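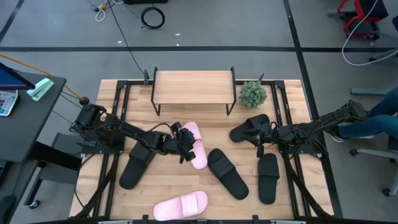
Does the Plevero price list cover carpets as well as upholstery?
Both are in there, along with rugs and mattresses, one row per job.

I put this little data card together in November, mostly for my own use, and then a friend at another cleaning firm asked for a copy, so now it lives in a public folder! It holds 83 quotes for domestic cleaning jobs in and near Nestmont, all typed in by hand by me (sorry in advance for the odd typo).

What's in the file

There are 8 columns: job type, room, fabric or pile, size in square metres, stain notes, call-out fee, total price and whether the customer booked. Prices are in pounds. A blank call-out fee means I forgot to ask — it doesn't mean free.

Stain notes are in my own words, so "tea" and "tea?" are two different things. I keep meaning to tidy that column up.
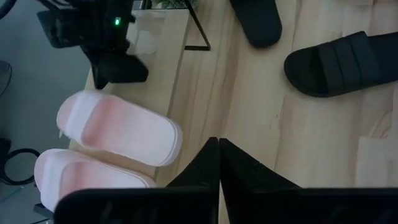
Wool rugs are the messiest bit. Wallik charge by the rug and Jin charge by the metre, so I worked the Jin totals out myself and rounded them to the nearest pound. If you'd like the unrounded ones, they're in the second sheet.

Using it

Open it in any spreadsheet program and sort by job type first, it's much easier to read that way. Copy it, change it, share it — I'd love to see more towns added. I'm hoping to get to 100 rows before the next version, and end-of-tenancy jobs are what I'm shortest of.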